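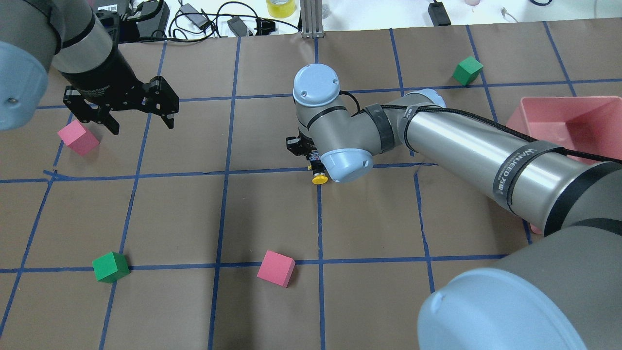

Blue lines on the tabletop, with an arm reaching in from either side.

I spent most of July following a reserve infantry company around a soggy training area, and my boots still smell like it. I'd asked to come along because I wanted to see how a small army practices for a big war, and because my editor was tired of me writing about it from a desk.

The exercise was called Jadesik. Please don't ask me what it means, I asked four officers and got four shrugs. The idea was easy enough to follow, though. One side had to hold a river crossing, the other side had to take it, and a bunch of umpires with clipboards ran around telling people they were dead.

My host was Captain Roos Declercq, who teaches geography the rest of the year and who walks faster than anyone I've ever met (I mean really fast, I was jogging). Her company had 90 people on paper. A few had work trouble and couldn't get away, one had a new baby, and the ones who did show up slept in a barn at the Willems farm with the doors open because of the heat. Then it rained for two days and they closed the doors, and I can't say that was an improvement!

I had pictured a lot of shooting. What I got was a lot of waiting, plus radios. The radios were the real story of the week. The company had been loaned a new set from a supplier called Jalteck, and half the platoon sergeants loved them and half wanted to throw them in the river. Sergeant Jozef Hermans was in the second group. He kept an old field telephone and a spool of wire in his truck, and on the third night, when the umpires declared all radio traffic jammed, his was the only position that could still talk to headquarters. He was unbearable at breakfast.

The crossing itself is an old one. There's a stone on the near bank with 1837 cut into it, the year the first bridge went up, and the defenders used it as a meeting point in the dark. It's a terrible place to defend. The far bank is higher, the trees stop too early, and the only road in goes right past a gravel plant. Declercq told me she had walked it 5 times before the exercise and liked it less each time.

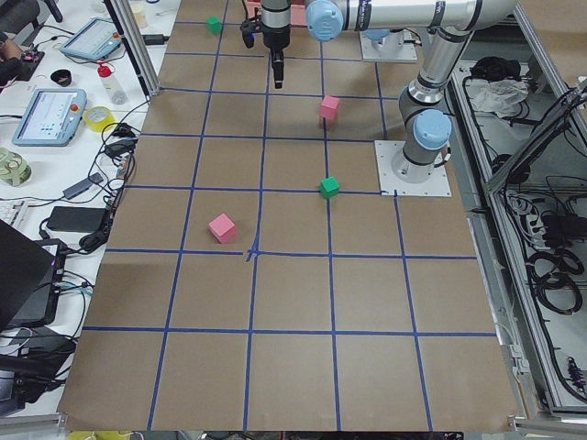 Do reservists get paid for an exercise like this?
They get a daily rate for each day they report, and most employers hold the job open while they're gone.

The attack came a little before dawn. I was lying in a ditch next to Ward Groen, a corporal and a pastry cook, and we heard engines for a long time before we saw a thing. Then there was a lot of shouting, some smoke, and an umpire stepped over us and said we'd both been hit by artillery. Groen took a sandwich out of his jacket and offered me half — cheese, pretty flat by then.

The defenders lost the bridge, took it back, and were losing it again when the whistle blew. At the debrief Major Hendrik Wuyts went through the mistakes one at a time in a very even voice. Ammunition had gone to the wrong bank. A whole section had followed an out-of-date map to a fence. I watched people write it all down, and then we went and rolled up Hermans's wire, which took until lunch.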